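Missing 9 on a wooden block calendar
Posted in Home and Hobbies by Fatima Khumalo, 2 June 2024

I bought a wooden block calendar in April, a Wivholm, the kind where you turn two number cubes each morning to show the date. Next week I'll need a 9 and I can't find one on either cube. One has 0, 1, 2, 3, 4, 5 and the other has 0, 1, 2, 6, 7, 8. Have I been sent the wrong cube? The shop is closed until the 14th and I'd like to know before I write to them.
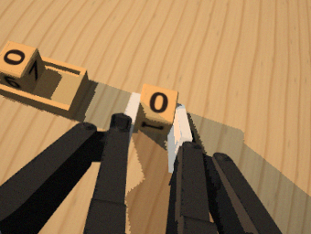
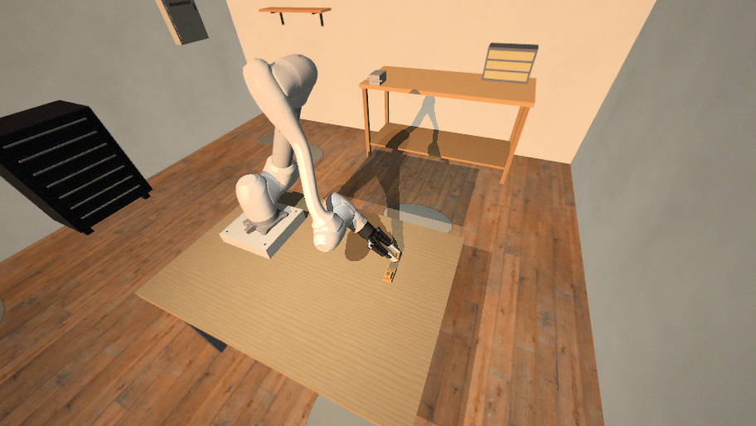
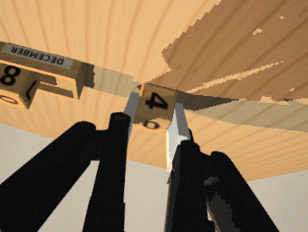
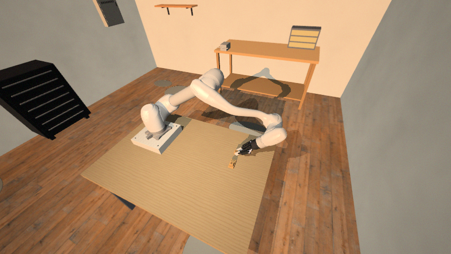

Siebe Van Hecke
Your cubes are right. Turn the 6 upside down and use it as the 9. You need 0, 1 and 2 on both cubes. The 1 and 2 are doubled for the 11th and the 22nd, and the 0 is doubled so it can go in front of every number from 1 to 9. Twelve faces wouldn't be enough if 6 and 9 were separate. Some makers put a line under the 6, which makes the trick harder to spot.
You will also have to swap the cubes left and right some days. For the 21st it doesn't matter which cube goes first, but for the 30th the 3 has to be on the left.

Luuk Wuyts
Mine had the same thing. I just leave it on the wrong date most of the time anyway. Bought it years ago, can't remember the make.

Elias Awad
Siebe is right. I'd add that if the cubes get tight in damp weather, don't sand the printed faces. Rub a bit of plain candle wax on the inside of the holder and wipe off the extra. I did that with a Plevenico one and it still turns fine. If you do lose a cube, measure it before ordering another, as the sizes vary between makers.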